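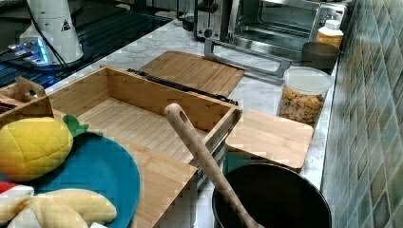 *Kitchen counter, bamboo box open, plush fruit on the teal plate.*

# Teaching the put-away task by remote control

This page covers recording demonstrations for the "fruit in the box" task on the Rodeck leader arms. It assumes you have done the basic driving lesson and can pick up a soft toy without flinging it. If you can't yet, go back and do that one. The pineapple will wait.

The task in words: pick each plush fruit off the plate, place it in the bamboo box, let go, return to rest. A five-year-old does it in a few seconds while talking about something else. You will need longer.

## Before you record

1. Clear a path between the plate and the box. The long spoon in the pot is allowed to stay, and you should look at where its handle ends before you plan a route over it.
2. Leave the rest of the clutter alone. Cereal, cutting boards, toaster – all of it stays. A policy trained on a bare counter falls to pieces the first time it meets breakfast.
3. Open the box fully and check that it's empty. Everyone skips this at least once and records a lovely take with yesterday's banana already inside.
4. Start the Sernurex recorder and pick the task name from the list. Don't type your own. We have 2 folders called "fruit_box" and "fruitbox", and Salim Ndung'u is still merging them.

## Driving the take

Hold the leader arms loosely. People grip them like a steering wheel on ice, and the follower arms copy every tremble.

Come down on the pineapple from above and close on the yellow body. The felt crown looks like a handle and behaves like a salad: it bends, slips, and leaves you holding a leaf over a fruit that hasn't moved. Close until the fabric dents a little, then stop squeezing.

Lift straight up before you go sideways. The box walls are low, but a dangling toy hangs lower than you think, and dragging it over the rim teaches the robot to drag things over rims.

Once you're over the box, lower the toy most of the way and open the gripper. No dropping from a height, however good your aim. Then pause for a beat before backing away, so that the release shows up clearly in the data.

The banana bunch is the awkward one. Take it across the middle, where the segments sit together. If you catch only one of them, the bunch swings – put it back on the plate and try again.

## Keep it or bin it?

Keep a take with a small mistake and a clean recovery. Missed the first grasp, backed off, got it on the second? Good, keep it. Phúc Lương tags these "recovery" in the notes field and we'd like you to do the same.

Bin a take if you:

- bumped the box or the pot
- stopped halfway to answer a message
- reached in with your own hand to help
- drove one arm into the other, even gently

The target is 200 good takes. Please stop there. Take 201 is usually recorded by somebody tired, and it looks like it.

## Between takes

Move the fruit. Turn the pineapple, swap its place with the banana, shift the plate by a hand's width. Nudge the box every few takes as well. Our December set has the plate in the same spot throughout, and the policy trained on it was superb at picking up whatever happened to be there, including air.

When you finish, press Save and wait for the Velmont upload bar to reach the end before you close the lid of the laptop. It sits at 99 for a while. Leave it be.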